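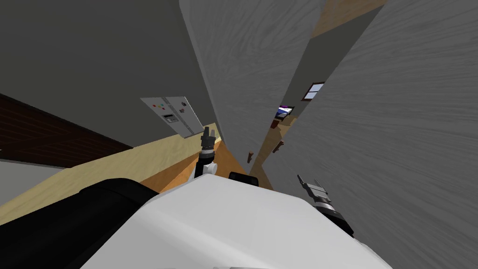
*White robot with two arms and black and grey grippers. Computer render.*

Last updated Tue 19 December

These are the questions traders and shoppers keep sending us about the sale of the Plallton Centre. We run a newsletter for people who rent or shop there. We don't speak for the owner, the buyer or the council, and where we think an answer is thin we say so.

## Who is buying the centre?

Clamlow, a property company that already owns two retail parks in the county. The seller is Plarneo, which has had the building for 7 years and spent most of them promising a new roof.

## Is the sale finished?

No. Contracts have been exchanged, according to Emerson Leite, who handles lettings for Plarneo. Completion is "expected in the new year". We were told much the same about the last buyer, who walked away.

## Will Pacheco stay open?

Pacheco is the department store at the north end and the only reason many people park on that side. Its manager, Heloísa Xavier, told us the shop is "trading as normal and planning for spring". Read that carefully. It doesn't say a new lease has been signed, and when we asked her directly she referred us to head office. Head office hasn't rung back.

## Clamlow says there will be 50 new shops. Is that true?

It's what the brochure says. The brochure also counts kiosks, pop-up stalls and a row of units that were bricked up when the cinema closed. We asked for a plan with the units numbered and were sent the brochure again.

## What about the 446 jobs?

The figure comes from Clamlow's own planning statement. It covers building work as well as shop work, and doesn't split full-time from part-time. It also leaves out any jobs lost if present tenants go. Until someone publishes those numbers side by side, we wouldn't repeat it as a gain.

## I rent a unit. Does my lease change?

A lease normally carries over to the new owner on the same terms, but break clauses matter a great deal here. Nivaldo Moura, who has the key-cutting and shoe repair counter, found his could be ended at short notice if the centre is "substantially altered". Check yours, and pay for proper advice before you sign anything new. We aren't solicitors.

## Will service charges go up?

Clamlow says it has "no current plans" to raise them. Plans change – ask for it in writing, with a date on it.

## Is parking still free?

For now, yes. The planning papers mention "managed parking" 5 times without saying what it is. Sebastião Batista from the bus users' group thinks it means ticket machines, and so do we.

## Can I still object?

You can comment on the planning application until the council closes it. Use the reference on the notices by the main doors and stick to traffic, noise, access and so on. Saying you dislike the buyer won't count.

## Who do I contact about this page?

Anderson Barros edits it. Leave a note for him at the newsagent's on the lower floor. If you have a letter from either company, bring a copy and keep the original.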